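Culthorpe Flat Mop for Sealed Floors

Part of the Culthorpe floor care range. Sold by Flultix.

The Culthorpe is a flat mop for everyday cleaning of sealed hard floors: finished wood, wood-look planks, vinyl and glazed tile. It comes with a straight pole, a swivel head and two washable pads. There is no bucket in the box and you do not need a special one. A spray bottle or a sink is enough for most rooms.

What's in the box

Pole, in two sections that screw together
Swivel head with hook-and-loop underside
Two washable pads, one for damp cleaning and one for drying
Hanging loop
Folded instruction sheet

Spare pads are sold separately, in packs of 4. Pads from the older Culthorpe mop also fit, although they leave a narrow strip of the head uncovered at each end.

How it works

The head lies flat on the floor and turns on a joint at the bottom of the pole. Push it forward and it stays flat. Twist the pole and the head turns sideways, so you can run it along a baseboard or slide it under a sofa. The joint is stiff for the first few uses and loosens after that. It is not meant to lock upright, so hang the mop up or lean it in a corner between rooms.

The damp pad has a short, dense pile. Wet it, wring it out well and press it onto the head. It should feel damp in your hand and should not drip when you hold it up. Most complaints we get about streaks come from a pad that is too wet or from too much cleaner in the water. The drying pad has a smoother face and goes on straight after.

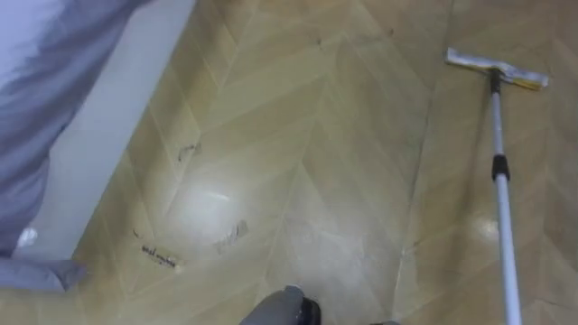
Zuzanna Czarnecka
Product Manager, Floor Care

Glossy floors are the hardest to get right. Daylight comes in low, catches the finish and picks out every bit of haze, and a floor that looked fine from the doorway looks streaky when you stand over it. Chevron planks add to the job because there is no single direction to follow. On a straight-laid floor you work along the boards. On a chevron or herringbone floor, pick one wall and mop in long passes parallel to it, right across the angles. Each pass should overlap the last by a third of the head.

Dark scuffs need a different approach. Going over them again and again with a wet mop mostly spreads water around. Do the scuffs first:

1. Sweep or vacuum, so you are not rubbing grit into the finish.
2. Dampen a corner of the pad with plain water and hold it on the mark for a minute.
3. Rub lightly in the direction of the plank, using your fingers behind the pad.
4. If the mark is still there, put one drop of dish soap on the pad and try again.
5. Wipe the spot with clean water and dry it.

Rubber marks from shoe soles and chair feet usually lift at step 3 or 4. Ink, marker and furniture dye may not. Do not use scouring powder or a green kitchen pad on a glossy finish. They take the shine off along with the mark, and the dull patch will be easier to see than the scuff was. A melamine sponge can do the same thing, so try it inside a closet first.

Curtains, throws and bedding that reach the floor should be lifted before you mop. A hem will soak up water and hold it against the boards, and some fabrics leave color behind. Fold them up over a chair, or clip them out of the way until the floor is dry.

If the floor still looks hazy

Let it dry completely before you judge it. If the haze stays, it is most often old cleaner. Rinse the damp pad until the water runs clear, go over the floor once with plain warm water, then follow with the drying pad. Floors that have been cleaned for years with a polish or an oil soap can need two or three rounds of this. Do them on separate days - a wood or wood-look floor should never be soaked.

Change the water when it turns gray. In a small apartment that may be once, in a house with a dog it will be more.

Looking after the pads

Machine wash warm with ordinary detergent. Leave out fabric softener, which coats the fibers and stops them from taking up water. Hang to dry, or tumble on low. Wash new pads once before first use, as they shed a little lint.

Keep the damp pad and the drying pad apart in the laundry basket if you can. Both are white on the underside and easy to mix up. The drying pad has a stitched tab at one end.

A pad lasts for up to 1,000 washes if you keep softener and bleach away from it. Replace it when the edges curl or the head starts to show through.

Floors it is not for

Do not use the Culthorpe on unsealed or waxed wood, unglazed clay tile, or any floor whose maker says dry cleaning only. It is also a poor choice for deeply textured stone, where the pad rides over the low spots. For those floors use a brush. If you do not know whether your floor is sealed, put a drop of water in a corner and watch it for ten minutes. If it beads, the floor is sealed. If it darkens the surface, keep the mop away.

Common questions from buyers

Can I use it dry?
Yes. The drying pad picks up dust and hair well. Shake it outside before washing.

Will it scratch?
The pads will not, but grit under them can. Sweep first. Check the edges of the head now and then too, and do not mop with a pad that has slipped.

Is the pole long enough for a tall person?
Most people find it is. Our warehouse lead Ovidiu Ilie is the tallest person here and uses one with the extension section, which screws in between the other two. The extension is a separate item.

Does it work with floor cleaner from the supermarket?
Any cleaner marked for sealed floors is fine. Use half the amount on the label to start with.

The head squeaks. Is it broken?
No. A drop of water on the joint normally stops it. Do not oil it - oil will end up on the floor.

Orders and returns

Item code: 1559
In stock. Unused mops can be returned in the original box. Pads that have been opened can't be returned unless they are faulty. For a missing pole section or a cracked head, write to Flultix customer service with your order number and we will send the part on its own.

See also: Culthorpe spare pads, Culthorpe extension section, Culthorpe wall hook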